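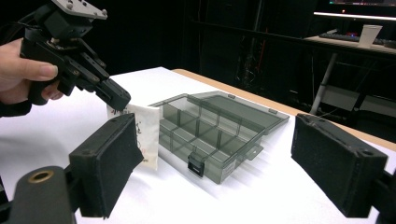
Noltmont Home, issue 80, page 18

A box for the small stuff

Tea sachets, seed packets and spare buttons all end up in the same drawer, and most of us only sort it when it stops closing. A clear box with dividers is the simplest cure. Smoky plastic hides dust better than plain, and a lid that folds flat behind the box leaves every row easy to reach.

Stand paper packets upright with the printed side facing you. Check the latch before buying, as weak ones go first. Cluver sells refill dividers in packs of 9.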